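**Putting away the baby's winter things.** Posting as I go, mostly so I remember what I did when I unpack it all next year.

**1/** It's May and the heat is off, so the warm clothes are coming out of the dresser. I'm using the desk for folding. The bed is too low and my back complains after ten minutes.

**2/** Three piles: keep for a cousin, give away, rags. Anything with a stain I already tried twice to get out goes straight to rags.

**3/** Zip and snap everything before folding. A open zipper snagged a knit sweater in the box last year and pulled a thread the whole length of the sleeve.

**4/** *An open zipper. Typing with one hand.

**5/** Thin things are easy. Onesies go in thirds and stand on edge in a shoebox. I got 13 into one box and the lid still closes.

**6/** Quilted and fleece things are the slow part. They don't hold a crease, so I stopped trying to fold them like shirts. Lay it down, smooth the lining with your palm, bring the sides in, then roll from the bottom up.
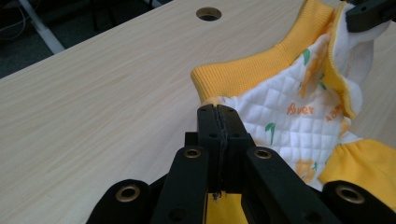
**7/** Don't roll tight. I did that with a padded suit once and the filling stayed lumpy until I washed it again. Loose enough to get a hand inside is fine.

**8/** Ribbed collars and cuffs go on the outside of the roll. If they're stuck in the middle they come out with a bend in them.

**9/** Urmila Grewal asked if I use vacuum bags. For blankets, yes. For clothes, no. See post 7.

**10/** Labels: masking tape on the short end of the box, size and season only. I used to write out every item and then never updated it.

**11/** Check the pockets. So far: one sock, a raisin, and a library receipt from Maihi that I needed in February.

**12/** Carleen Tawhiri is taking the next size up for her sister. Corey McAlister gets the snow boots if they fit. If they don't, they're free to anyone near Flultaven who wants to pick them up. Message me.

**13/** Everything has to be completely dry before it goes in. I leave the fleece out overnight even if it feels dry already.

**14/** Two boxes done, one to go. Mittens are still on the floor in a heap. I'm doing those after lunch, and I'll post the boot size then.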